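4.2 Clearing mixed items from a worktop

The Drornard trials asked whether a two-armed machine could clear a worktop of the small things a household leaves on it. We ran 171 attempts over 16 layouts, with a time limit of two minutes each. Rigid items gave little trouble. Soft items were harder, and knitwear was the worst of them: a bunched sock has no fixed shape, and the planner often chose a grasp point on a loose fold. Cords caused a further 15 stoppages, most of them when a cable lay close to the item wanted. Patterned surroundings, used here as in the Kirside study, slowed detection slightly.
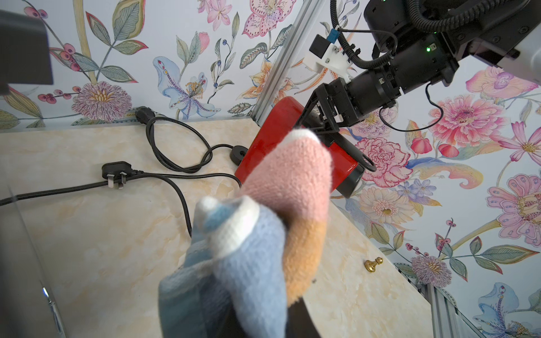 Figure 3. Wrist camera view of a striped sock close to one gripper, with the other arm holding a red cylindrical object. Two black cords lie on the worktop.

On these results we would not yet leave the machine to work alone.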